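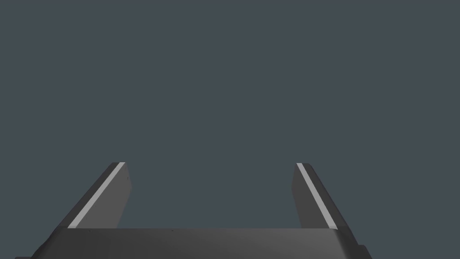 Jasia wrote in to say the used anthology she bought smells like a basement, and she wants to know if she has to toss it. No. Don't toss it. Old story collections, translated paperbacks, small press stuff, most of it can be saved at the kitchen table.

Musty first. Big lidded tote, open box of baking soda in one corner, book standing up with the pages fanned. Lid on. Leave it 72 hours, then sniff. Still bad? Fresh box, another 72. Don't sprinkle the soda on the pages, you will be brushing it out of the gutter till December.

Damp pages: paper towel every 20 leaves or so, swap when they feel cool. Fan on low, not pointed at the book. No oven. No hair dryer, it cockles the paper and cooks the glue.

Price stickers. Hair dryer is OK here, glossy covers only, low heat, keep it moving. Peel slow from a corner. Leftover gum comes off with a dab of lighter fluid on a cotton swab. Test on the back cover first. Windows open, no flames, dryer off and put away before teh fluid comes out. Uncoated covers, leave the sticker alone. My copy of the Multdale stories still says 90 cents and it's fine.

Loose page: thin line of PVA down the inside edge, toothpick not a brush. Slide it in, wax paper both sides, close, 2 heavy cookbooks on top overnight. Never clear tape. It yellows and then you have two problems. Whole chunk of pages loose, same thing but go lighter on the glue then you think.

Pencil notes. White vinyl eraser, strokes going out from the spine. Ink stays. Read the notes first tho, somebody argued with every Zacharias story in mine and I kept all of it.

Shelving: upright, snug but you can still get a finger in. Not on the wall over the radiator. Fat ones flat. My Clernard reader is 73 stories in one paperback and the spine cracked from leaning.

Dust the top edges with a dry paintbrush, book held shut, spine toward you. Couple times a year.

Cookbook splatters next time, got a pile of those.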